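Solenoids wanted, and the yellow bin is open again

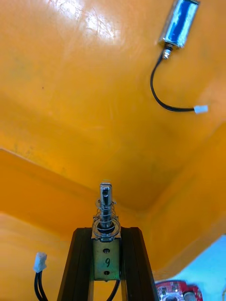 Issue 3

The spare parts shelf at Mostaton has been short of solenoids for most of the year, and people have been buying new ones for jobs that a used one would have done perfectly well. The yellow bin is back in service for them. If you have pulled a solenoid out of a dead vending machine, a door latch, an old washing machine valve or anything similar, it can go in there whether or not you know its rating.

Two kinds turn up most often. The push-pull sort has an open metal frame with a plunger through it, usually with a hole near the end of the plunger to take a pin or a bit of wire. The tubular sort is a closed metal cylinder, often with a thread and a nut at one end so it can be mounted through a panel. Both are welcome. Please leave the cable on, and the plug as well if there is one. A white plug with a few centimetres of lead still attached saves the next person a lot of fiddling with a crimp tool, and it is much easier to cut a lead off than to put one back on.

Parts that have been through the test bench get a number written straight on the body in black marker, like the 9 on the brass-coloured frame. The number matches a line in the green notebook beside the bench supply, where you will find the coil resistance, the voltage it was tried at and whether it pulled in cleanly. Tape labels were used before this and they fell off in the bin, so please don't go back to tape. If a number has started to rub away, write over it in the same spot and keep the mounting holes clear.

Anything without a number has not been tested. Measure the coil before you put power on it, and don't leave it energized while you go and make a cup of tea. Many of the small ones are made for short bursts and get too hot to hold if they are left on. The bench supply has a current limit and it should be set before you connect anything – the instructions are taped inside the lid.

Plungers go missing more than any other part. On some of the push-pull types the plunger slides straight out when the body is tipped over, and a plunger from one is rarely a good fit in another. If you find a stray, put it in the jar marked Dristska on the second shelf and not back in the bin. The jar got its name from the biscuits that came in it.

The price stays at $2 for a tested solenoid of either kind. Untested ones are free to members, on the understanding that you write up what you find in the notebook. Money from the shelf goes toward the Zevenlow bench, which has reached $1,875. The remaining cost is mainly the top and a second set of outlets, and the work should be finished in October.

The bin itself is scuffed but has plenty of life left in it. It gets wiped out when the shelf is tidied, so if you have a part set aside in there for a project, move it to your own tray first. Loose springs, screws and bits of swarf belong in the metal scrap tin under the bench.

Larger donations, such as a whole machine for stripping, need to be arranged ahead through the Chareonsuk Street entrance. The back hall has to stay clear.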